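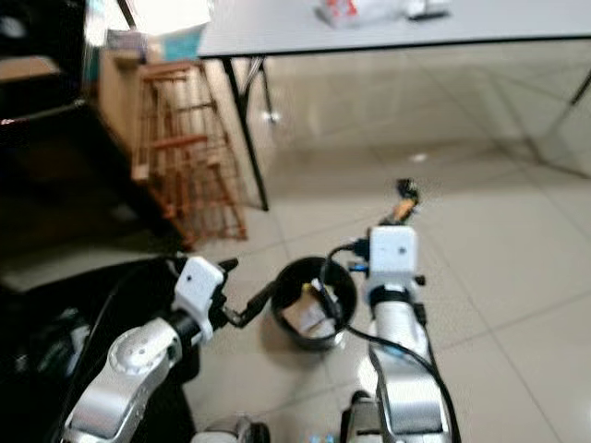

Does the Floltine grout sealer do anything on a tiled floor? The guy at the store in Drorkville says one bottle covers 300 square feet and the grout will "never stain again." I've heard that before. Our tile is beige, the grout was a match when it went in, and now it's two shades darker wherever people walk. I'm not paying $80 for scented water. Has anyone used it for more than a month?

Posted by Fadwa Tazi, January 23, 2022 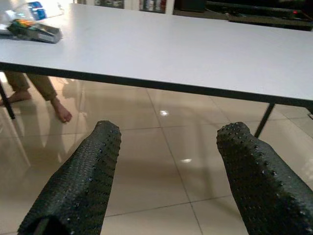 **Replies**

**mutden_mike**

Used it in August, works great, no complaints. Just follow the bottle.

**Nair**

I'd be careful with "works great." Most of these sealers slow a stain down, and that's all they do. Spill coffee, wipe it up in a few minutes, you're fine. Leave it overnight and you'll be scrubbing.

The bigger problem is that sealing dark grout locks in the dirt, so clean it first. Mix baking soda and water into a paste, use a stiff nylon brush, then rinse with plain water and change the bucket more often than you think you need to. If the rinse water is still gray, keep going.

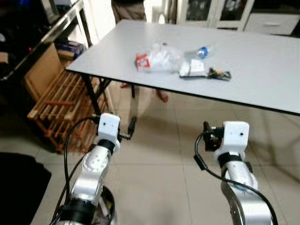

Then let the grout dry for a full day before you put anything on it. Try the sealer on 2 feet of grout in a corner and wait 4 hours. Put a few drops of water on it. If they soak in, take the bottle back and get your money. Also check that your grout isn't epoxy. Epoxy doesn't need sealing, whatever the store tells you.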